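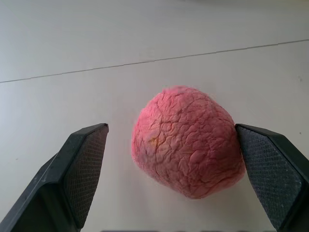
1. Fragestellung

Jeden Sommer hängen in Apotheken und Arztpraxen Plakate, die vor Hitze warnen: viel trinken, mittags drinnen bleiben, Ältere im Blick behalten. In unserem Projekt wollten wir wissen, ob solche Plakate überhaupt gelesen werden. Ich hatte von Anfang an Zweifel, und die Ergebnisse haben sie nur teilweise ausgeräumt.

2. Vorgehen

Wir haben das Plakat »Plorko« in 23 Wartezimmern im Stadtteil Hesero aufgehängt und die Wartenden beim Hinausgehen befragt. Den Fragebogen hat Judite Nogueira entworfen. Ausgefüllt wurden 1203 Bögen, verteilt hatten wir 2124. Wer nicht antwortet, hat das Plakat vermutlich auch seltener beachtet – der Rücklauf verzerrt also wohl zu unseren Gunsten.

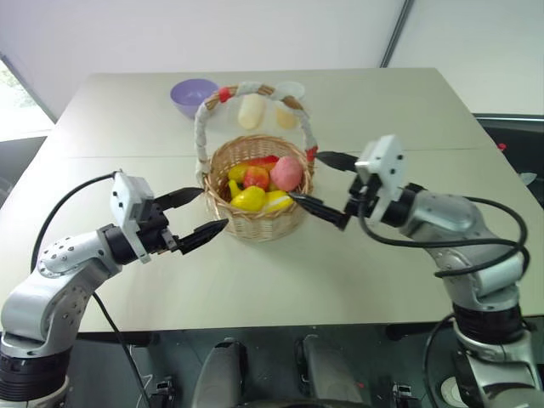
Abb. 1: Obstkorb auf einem weißen Tisch, links und rechts je ein Roboterarm

3. Ergebnisse

Gut die Hälfte der Befragten gab an, das Plakat gesehen zu haben. Eine konkrete Empfehlung daraus konnten deutlich weniger nennen, meistens »viel trinken«. Das wussten sie vermutlich schon vorher. Nach der Mittagshitze fragten wir offen, hier blieben viele Felder leer.

4. Kritik

Eine Vergleichsgruppe ohne Plakat fehlt. Ob sich jemand an heißen Tagen anders verhält, haben wir nicht gemessen, nur die Absicht dazu, und Absichten kreuzt man schnell an. Die Frage 7 war außerdem suggestiv formuliert und müsste vor einer Wiederholung im April neu geschrieben werden.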